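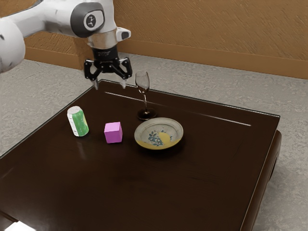
A wine glass and a dark brown wooden table, in a computer rendering.

The Case for a Slower Grace Before Meals

Many congregations have allowed the blessing before a shared meal to become a signal that the line may form. The words are spoken while chairs are still moving, and the food is half served by the Amen. It is the position of this column that the practice deserves better care, and that churches are well placed to give it.

Scripture treats thanks at table as a serious act. In Deuteronomy, Israel is told to eat, be satisfied, and then bless the Lord for the good land. The Gospels record that Jesus gave thanks before the loaves were broken, with a hungry crowd seated on the grass. Paul gave thanks aboard a ship in a storm, in the presence of people who did not share his faith. In none of these accounts is the prayer long. It is given its own moment, however, and those present are expected to attend to it.

The parish at Fetmont changed its custom in September. Its monthly supper draws 55 people in a good month, and the blessing had long been given from the kitchen door. Under the present arrangement all are seated first. The room keeps silence, a psalm of 4 verses is read, and thanks are offered. The whole takes 2 minutes. The sister congregation at Zotska has adopted the same order, with the addition of a short prayer after the meal.

Some members have objected that formality discourages visitors, particularly families with small children. The concern is a fair one, and a congregation should not make its guests feel examined. Yet a visitor who comes to a church supper expects to find people praying. Children manage a brief silence at school and can manage one at church, with some wriggling.

A second objection carries more weight. Set forms can become empty, and a psalm read every month may be heard no better than a hurried sentence. For this reason the reading should vary, and the duty of giving thanks should pass among the members, including the young. Those who are nervous may read from a card.

Households may wish to consider the same question. Evening schedules are crowded, and many families eat together only a few times in a week. On those evenings, the meal can wait until everyone has sat down and the telephones have been put in another room.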